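Small exporters and the price they never see

I spent part of September going through the customs summaries for Clastmont, a port town that ships raw timber and buys back furniture. The 94 registered exporters there moved 1,932 containers of logs and sawn planks last year. Finished goods came to almost nothing.

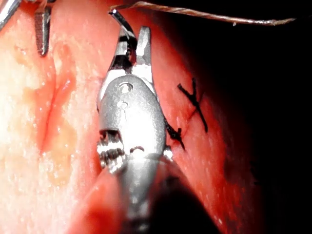
The gap between the two prices is where the money goes. A log leaves at a price set by the buyer, and the mill in Poltby that cuts and finishes it keeps the larger share. The same holds at the far end of the scale. A curved needle held in a pair of metal jaws is a few grams of material, and almost all of its price is shaping and finishing. Ore sellers collect very little of that.

Local policy has tried to close the gap with an export levy. Receipts rose for two quarters, then fell as buyers moved to other ports.
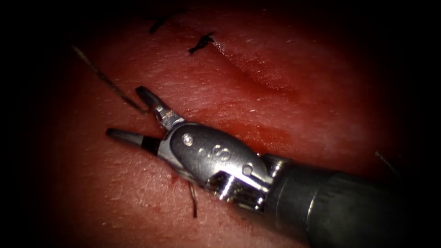 What a levy cannot do

A levy taxes the raw shipment. It does not pay for a kiln, a power line or a trained operator. Tikine, the one finishing plant in the district, runs below capacity on account of power cuts. Its loan from Rüegg carries a floating rate, so each rate rise lands on the wage bill.

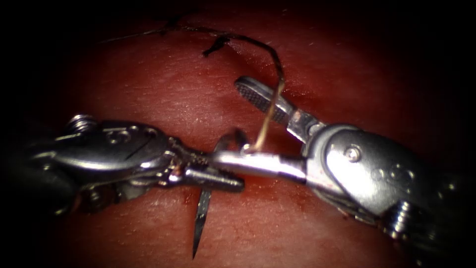 Beatrice Swai wrote in to disagree. She thinks the levy failed because it was announced six months early, which gave buyers time to sign elsewhere, and she would try it again with no notice and the receipts tied to the power line.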